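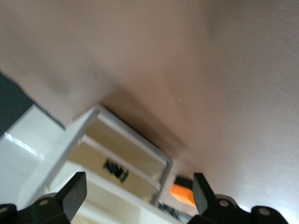 4.2 Equipment plan and budget

Figure 3. Wrist view, both fingers up, white shelving unit at left with a small dark item in the lower compartment.

Budget for the Plisbridge cell was fixed in January – 2 arms, one shelf per arm, spare fingers. Finger sets quoted by Hanar at 1113 for the lot, shipping not included. Somogyi came in lower but wanted a minimum order of 100, far more then we need. We plan 30 spare tips for the first year, black, same hole pattern as Fig. 3. Shelving bought localy, not itemized. Wrist cameras go on a separate line, see Section 5. Grinitz site to follow if funds allow – same parts list, no new quotes. Service contract still open.

Contact: Plisbridge lab office | Back to top
2 comments | 30 shares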